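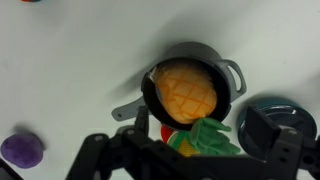

Afia Ayaaba
Play Materials Coordinator, Kalholm Family Center

Oct 28, 2024

The Mimutton grant paid for a pretend kitchen and the food to go with it. We have spent 3,822 of the award so far, nearly all of it on toys. The balance is set aside for replacements.

The soft food has been the best buy. The plush pineapple fits in the gray pot with its leaves hanging over the rim, and the children like things that go into other things. We held back on small hard pieces after Leena Lahtinen's safety check in April. She rejected 15 items from the first order and Urero has credited us for them.
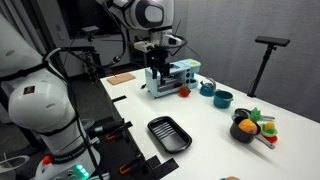
The cookware is teal and black, with a light blue toaster oven that has knobs down one side. We chose larger pieces on purpose. The kettle handle is easy to get a hand around, and the toaster oven is used at every session. Over 50 families have signed up to borrow a set.

Still to do: washing instructions for the plush food, which Theophilus Agbeko is writing, and a second storage bin. The Essien branch has asked for a set of its own, and I will send costs for that separately.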